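Worketti Rules for Fruit Handling by Robot Arms

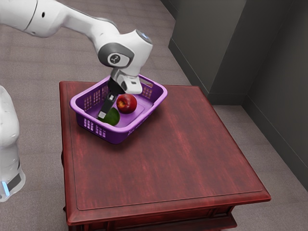 Vol. 11, p. 166

The Worketti Rules are a set of good practice rules for robot arms that handle fruit and vegetables. They were first written at Plosstead and are now kept by Grultura, which published the present edition on Friday, March 1, 2024. The rules are not a law. A company follows them by its own choice, or when a buyer asks for it in the contract.

Scope

The rules cover one arm with one gripper, working at a table or a bench, both in simulation and on real equipment. Picking in the field and fast packing lines are outside the scope. Fruit may lie in a basket, a tray or a crate, also when different kinds are mixed, such as an apple beside a green fruit.

Main requirements

The fingertips must come down beside the fruit and must not press on it from above. A finger should stay free of the floor of the basket during the whole approach. When two fruits lie close together, the arm must take first the one that has more free space on its sides. The wrist has to pass over the rim of the basket with a margin, which the operator writes down before the work begins.

Testing

A new control program is first run 3000 times in simulation. The simulated basket must have the same walls and rim height as the real one. After this come 27 runs on the real arm, with fresh fruit. Any fruit with a mark on the skin is recorded as damaged, even if the mark is small.

Criticism

De Bruijn, a maker of grippers, has objected that the rules say too little about soft fruit, and that a simulated apple does not bruise. A chapter on skin damage was added in October of the year before the present edition, but the limits in it are still given only for hard fruit.

See also: Gripper force; Bin picking; Simulation testing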